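Can a robot turn on the faucet yet? Badgate audience gets a patient answer

Print this story | E-mail this story

2026-01-02

BADGATE - Anyone who has ever dreamed of handing the bathroom cleaning over to a machine and going back to bed with a cup of coffee will have to keep dreaming a while longer, but the people at Drindine would like you to know that they are working on it, and that they are starting with the sink.

The small software firm, which has its offices above the old shoe store on Azevedo Street, opened its doors to the neighborhood this week for an evening of talk, cookies and robot pictures on a big screen. Around 50 people climbed the stairs, which was more than the folding chairs could handle, and a good number of them ended up sitting on the window ledges with their coats in their laps.

The subject was a plain one: which household chores can a robot arm do today, and which ones still need a person with a sponge? Danica Nedeljković, who founded Drindine and did most of the talking, told the crowd she would rather disappoint them early in the evening than late.

"If you want something picked up off a table and put in a box, and the table is always the same table, we are in pretty good shape," she said. "If you want your bathroom cleaned, with your toothpaste on the sink and your towel on the floor, please don't throw out the sponge."

The firm's current project is called Codier, and it is a set of practice rooms that exist only inside a computer. A simulated robot arm is placed beside a simulated fixture and asked to do some small job, again and again, with the room changed a little between tries. The floor may be one color in one run and another color in the next, and the sink may be made to look like white china or, as in the views that got the most comments on Tuesday, like dark marble with pale veins running through it.

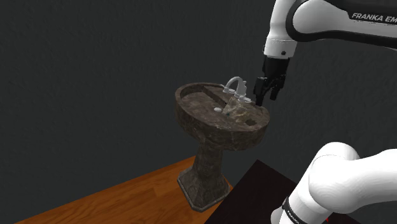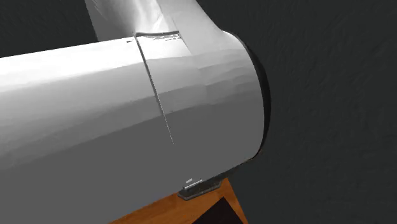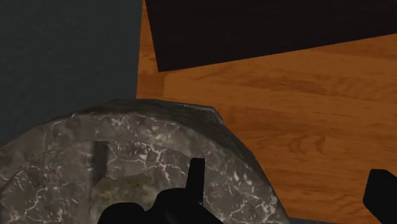 Computer-rendered views from Drindine's practice room: the arm reaching down toward the marble-look sink, a close view of the arm itself, and a look down past the black gripper fingers. (Courtesy of Drindine)

The job in this particular room is to take hold of one of the faucet handles and turn it, which most of us do half asleep every morning of our lives. For the arm it is a long string of small decisions. It has to work out where the handle is, come at it from a side where the spout won't get in the way, close its fingers the right amount, and then move in a curve while still holding on. Martim Garcia, the engineer who builds the practice rooms, said the curve is the part that gives him gray hair.

"Straight lines are friendly," he said. "A handle wants to go its own way, and you have to go along with it."

Garcia brought numbers, and was a good sport about them. In the latest batch the arm made 829 tries at the handle, with the sink's looks and position shuffled as the batch went along, and it managed the full turn in a little more than half of them. Most of the others ended with the fingers slipping off partway or closing next to the handle on nothing at all. A year ago, he said, the team was pleased with one good turn in a morning.

There was a lively stretch of questions, and it ran well past the half hour that had been set aside for it. Salvador Carrilho, who cleaned offices in Badgate for 30 years before he retired last July, wanted to know what happens when the handle is greasy, or when it has been put on by somebody who didn't own the right wrench and wobbles as a result. Nedeljković said that the practice rooms do not have grease in them yet, and that she had written both of those down. (She had, too; the notepad was passed around later.)

Carrilho had a follow-up, and it drew some applause from the window ledges. Turning on the water, he pointed out, is the part of the job before the job. There is still the wiping, the scrubbing around the base of the faucet and the hair in the drain, and a person has to look at the thing afterward and decide if it's clean.

Garcia agreed with nearly all of it. Wiping is next on the team's list, he said, and it is harder than turning, as a cloth never folds the same way twice and is difficult to imitate well on a computer. He would not give a date for a machine that could do a whole bathroom, though he was asked three different ways.

Shop floors may see help sooner. Olaia Esteban, who runs the commercial laundry on the east side of town, said she came hoping to hear about folding and went home thinking about valves. Her machines have shut-off handles along the back wall that someone has to check at closing time, and they are all alike and never move. Nedeljković told her that was just the sort of chore she would bet on first, and the two of them were still talking by the coffee urn when the lights in the hall went off on their timer.

Drindine plans to hold another open evening once the wiping work is far enough along to show. More chairs have been promised. Those who would like to attend can leave their names at the front desk on Azevedo Street, where there is also, at the moment, an unclaimed green umbrella.

Print this story | E-mail this story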